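Community Help > Home & Household > Cleaning

How do I get felt-tip and general grime off a white table top?

Posted by Jade Gill

I bought a white table second-hand last December for 32 pounds, on the theory that white would "lift the room". It has lifted the room and every mark made in it since. I have two children, both keen artists, neither keen on paper. Tea rings come off with a cloth. Felt-tip doesn't, and there's a general greyness near the edges where elbows go. The seller had no idea what the surface was, beyond "wipeable", which I now regard as a matter of opinion. I've tried washing-up liquid, hot water and sulking. What next, and what will ruin it?

Algirdas Koppel

Start gentle and work up. Mix bicarbonate of soda with a little water until it's like toothpaste, rub it on with a soft damp cloth, leave it for 4 minutes and wipe off. Go lightly, as bicarb is still an abrasive and a shiny top can go dull if you attack it. That should see to the elbows.

For felt-tip, dab a bit of surgical spirit on a cotton pad. Try it underneath or on a back corner first. If the pad picks up any of the white, stop, your table is painted and you have a different evening ahead of you. Open a window, keep it away from anything hot, and rinse with plain water after.

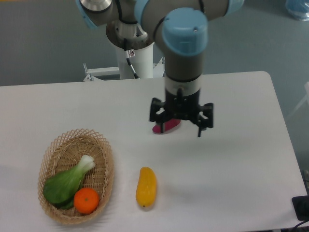

White top with something pink lying on it.

Don't use scouring pads, and don't use bleach on it either. I used bleach on a kitchen table once and it went the colour of old piano keys, in a patch the exact shape of my impatience. Melamine sponges do work but they are very fine sandpaper with good publicity, so keep those for the last stubborn bit.

Once it's clean, put the pens in something with sides. We keep ours in an old basket on the table and the lids still vanish, but at least the pens no longer roll about uncapped all night.
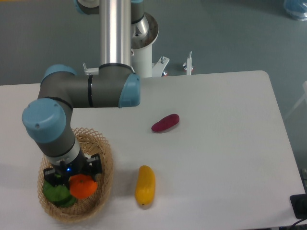 Wicker basket on a white table.

If the basket is rough underneath, stick felt pads on it or you'll be back here asking about scratches.

Sadeghi

Tablecloth.

Multley

Agree with Algirdas about the bicarb, disagree about surgical spirit as a first go. Try ordinary white toothpaste on the pen marks (the plain sort, no gel, no stripes). Got blue biro off mine. Didn't shift the permanent marker, which I suppose is fair enough given the name.

Also check the pens. If they say washable, warm soapy water left to sit on the mark for a while does more than rubbing.

Jade Gill

Bicarb has done the elbows, thank you. Surgical spirit got the green and most of the purple. Sadeghi, we had a tablecloth. They drew on it.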